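Notes from the sorting bench, March

Two months into the arm rollout at Huerta, and I have been asked often enough what my job looks like now that I may as well write it down. I work on the container handling line, the part of the process where empty bins and baskets get put where the next station expects them. It used to be done by hand. Now a good share of it is done by a pair of arms on a shared table, running a scheduler called Droltura.

The table is wood, with an aluminum extrusion frame around the edge and one arm on each side. Each arm covers its own half plus a strip in the middle, and the strip is where most of the trouble comes from. Droltura handles it with a simple lock: one arm in, the other waits.

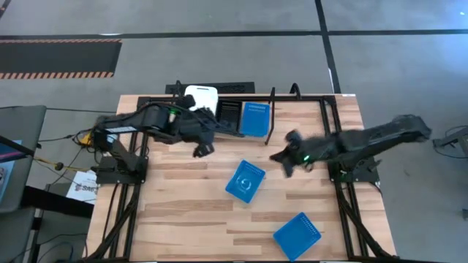
The old job had a rhythm to it. You picked, placed, turned, and did it again, and by the end of a shift your shoulders knew the count. The new job is mostly waiting and checking. A run takes 70 seconds when nothing goes wrong. When something does, I clear the fault, reset the containers to a start position, and log it. The log has eight fault codes, two of which cover nearly everything I enter.

Placement matters more than it did. A person will pick up a basket at any angle without thinking. The arms want the rim where they expect it, and a tilted basket costs a retry. So we now spend real time on layout, which was never written down before. The order on the shelf is white, black, blue, left to right as seen from the table.
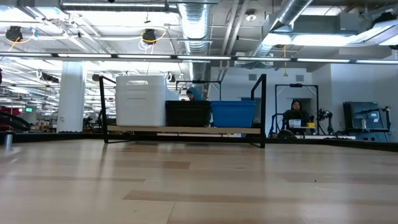

*Shelf from table height, containers in order.*

Staffing is the part people ask about. The line had eight of us per shift. It still does, but the work is split differently: fewer hands on containers, more at the benches doing setup and fault review. Pay grades have not caught up with that split. Fault review is classed the same as handling, although it takes longer to learn and you can't do it half asleep at 5 a.m.

There is also more talking across the room. With hand work you could see what your neighbor was doing. With the arms you have to ask whether a station is paused or only slow - they look the same from a distance.
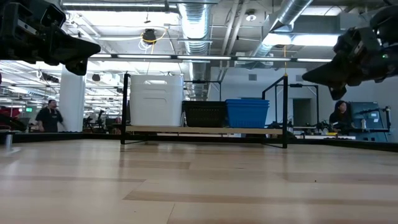

*Both grippers in the upper corners of the view, shelf behind.*

The wrist cameras were the biggest change for me. Ellero, who did the integration, gave us the live views on the second day of training, and I now diagnose most grip faults from those before I walk over. It takes practice. Depth is hard to judge, and the fingers block a good part of what you want to see. Nested bins are the worst case, as the rims stack up and it is easy to misjudge which one the fingers will close on. 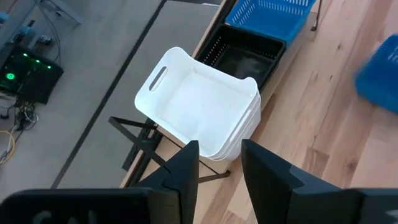
My current fix is procedural. Count the rims before starting a run, and separate anything nested that is supposed to travel alone. I have asked for a nesting check in the next Droltura update and was told it is on the list.

Still open on my side: the reset positions should be marked on the table, the fault log needs a free text field, and the night shift is using a different shelf order from ours. The Hamham site apparently marks its tables with tape. I have requested a roll.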